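Turnine Gallery: The Shoe Closet, December

Posted 9 December 2023

The hall closet at our place holds coats, a vacuum that hates me, and every shoebox that has come through the front door since we moved to Pawlak Street. I keep the boxes because a good box is hard to throw away. My household keeps the shoes because each pair is, I am told, the only one that goes with something. Between us we have built a small warehouse with a coat rod.

Every December I empty it. Regular visitors to Turnine will know the drill from other years: everything comes out, everything gets looked at with suspicion, and most of it goes back in. I write it up because people seem to enjoy reading about somebody else's closet, and because it makes me finish. The sweaters had their turn in the fall. The kitchen drawers are next, if I can find the nerve. This page is for the shoes, and mostly for the clogs, which took up far more of my thinking than a pair of clogs should.

A few house rules, for anyone new. One pair to a box. The box has to close. If the lid bulges, the shoes are in wrong or the box is, and you start over. No boots in boxes, since the year of the boots in boxes. Anything that hasn't left the closet since last December gets a hard stare and one more chance, and the chance is always granted, so I'm not sure why I bother with the stare.

Boxes get sorted by how much I trust them. The stiff ones go on the bottom of the stack and the tired ones go on top, where they can sag in peace. A torn corner is fine. A torn corner plus a missing lid is recycling, although I have been known to pull one back out of the bin at night like a raccoon.

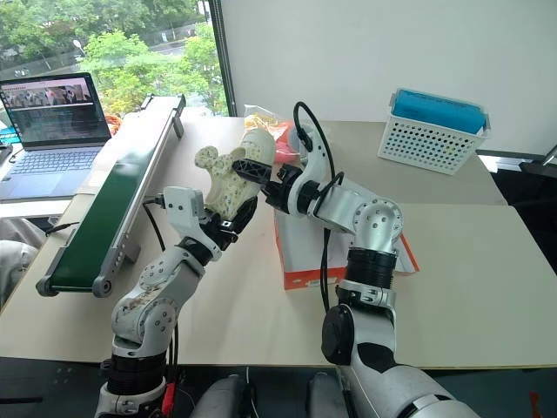

Clogs are a storage problem all their own. A loafer lies down and behaves. A sneaker can be squashed a little and forgives you by spring. A clog has a fat round toe and a strap that wants to be somewhere else, and it comes out of the box the same shape it went in, however hard you lean on the lid. I respect that in a person. In footwear it costs me shelf space.

The cream ones are a case in point. Cream is a brave color for something you wear to take out the trash, and I was against it at the time. I lost. They have turned out to be the most borrowed shoes in the house, which means they are never where their owner left them, and the owner has feelings about that. The feelings are aired at the back door, usually while somebody is standing out in the yard wearing the evidence.

So the clogs got a box. This was a bigger step than it sounds. Clogs at our house have always lived loose on the mat in a sort of herd, and the mat people (there are mat people) argue that a shoe you put on in the dark should be findable in the dark. The box people, meaning me, argue that I have stepped on that herd on my way to the coffee maker 100 times and would like to stop. We settled it the way we settle most things. The clogs spend winter in a box and summer on the mat, and both sides grumble.

On technique, I have tried all the usual arrangements. Side by side, toes together, works in a wide box, and nobody has ever kept a wide box. Stacked flat works until you put the lid on. Heel to toe is the old shoe-store way, and it's still the best I know. You set the first one down, turn the second one around, and let the round end of one fill in the narrow end of the other. If a strap swings, swing it to the back before you start. Swinging it afterward, with both shoes wedged in, is a good way to lose a fingernail.

The tissue paper question comes up in my mail every year. I'm for it with leather and against it with clogs. There's nothing to crease and nothing to scuff, and the paper ends up on the floor for the vacuum to choke on. I saved all of it anyway, flat, in a folder marked Feron. That was the name of the shoe store where I bought my first decent pair of boots, and the folder has moved with me twice.
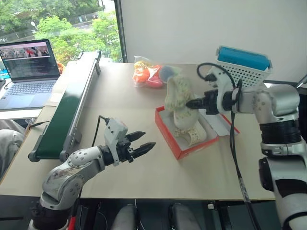

I like a bright box for a plain shoe. The stack in the closet reads from the doorway, and a person who is late can be told "the red one" through a closed bathroom door. It beats labels. I went through a label period, with a label maker and a system, and each box got a number. The high number was 1136, because I had started at 1101 to leave room for growth. I'd rather not discuss it. The stickers are still on a few of the older lids, and guests ask.

After that I went through a clear plastic bin period, which was shorter. Clear bins let you see your shoes at all times, and I found I didn't want to. They looked back. The bins now hold Christmas lights, where the seeing-in is useful and nobody feels judged.

What I use now is whatever cardboard turned up with the shoes, with one trade allowed per pair. A trade is when the shoes in the good box have worn out and the shoes in the bad box haven't, and the survivors get to move up. It's the closest thing to real estate I'll ever be good at.

The rest of the closet went quickly. Three pairs left for the donation bag and one came back out of it before supper. The shelf we call the Ganus shelf, after the moving company whose carton it was cut to fit, got wiped down and reloaded with the stiff boxes on the bottom. The vacuum went in last and fell over at once, as it does.

If you've got a better way with clogs, the comment form is at the bottom of the page. Last year's advice was to hang them from the coat rod by their straps. I tried it for 2 days, and in the dark it looked like bats. Kitchen drawers go up after the holidays.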